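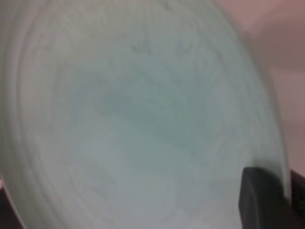
# Greifer, zweiter Anlauf

Donnerstag, 23. August 2018

Der Arm steht jetzt wieder in der Werkstatt, nachdem er seit März zerlegt in zwei Kisten lag. Geändert hat sich vor allem vorne etwas: neue Finger, neues Servo, und die kleine Kamera sitzt nun direkt am Handgelenk. Sie schaut zwischen den Fingern hindurch auf das, was gegriffen wird. Bei einer runden Kunststoffschale wie der hellgrünen bleibt neben dem Boden kaum noch etwas anderes im Bild, dazu rechts oben etwas Hintergrund und rechts unten ein Stück vom schwarzen Finger.

## Mechanik

Die alten Finger waren zu schmal. Glatte Teile haben sich darin gedreht, sobald der Arm schneller fuhr. Die neuen sind breiter, mit abgerundeten Kanten und mattschwarz. Der Antrieb ist ein Servo von Truson, das ich über ein Kleinanzeigenportal bekommen habe — gebraucht, aber ohne Spiel. Die Halterung musste ich 2 mm tiefer setzen, sonst stößt der Servohebel bei ganz offenem Greifer an die Grundplatte. Beim ersten Ausdruck hatte ich das übersehen.

Die Schrauben am Handgelenk sind mit Sicherungslack gesichert. Im Frühjahr hatten sie sich zweimal gelöst.

## Kamera und Unschärfe

Die Kamera hängt über ein flaches Kabel am Steuerrechner und liefert 30 Bilder pro Sekunde. Das reicht zum Anfahren, aber so dicht vor dem Objekt ist alles weich, und bei Bewegung verschmiert es zusätzlich. Von den Ringen im Kunststoff bleiben dann nur noch Streifen übrig. Beschriftungen kann man in dem Zustand vergessen.

Ich werte deshalb auf den letzten Zentimetern nur noch den Rand aus. Der helle Bogen der Schale hebt sich vom rosafarbenen Hintergrund gut genug ab, auch unscharf. Die Software dafür heißt bei mir Juvard und ist im Kern ein Kantenfilter mit einer Kreisschätzung dahinter. Bei durchscheinenden Teilen muss die Schwelle herunter, bei dunklen wieder hinauf. Im Moment stelle ich das von Hand um.

## Stromversorgung

Das alte Netzteil brach ein, wenn Schulter und Greifer gleichzeitig anliefen. Jetzt sitzt ein Hemex dort, dazu ein Kondensator mit 2000 µF direkt an der Servoleitung. Die Masse der Kamera habe ich getrennt geführt, vorher gab es Streifen im Bild, sobald das Servo arbeitete.

## Offen

- Griffkraft begrenzen. Dünne Schalen geben nach, und das Servo regelt munter weiter.
- Zugentlastung für das Kamerakabel, zurzeit hält dort Klebeband.
- Belichtungszeit verkürzen und dafür eine Lampe an den Unterarm setzen.
- Nullpunkt des Handgelenks neu einmessen. In der Konfiguration steht noch 2114, der Wert stammt vom alten Servo.

Den Nullpunkt nehme ich mir als Nächstes vor, danach kommt die Lampe. Die Druckdateien für die Finger lade ich hoch, sobald die Halterung ihre endgültige Form hat.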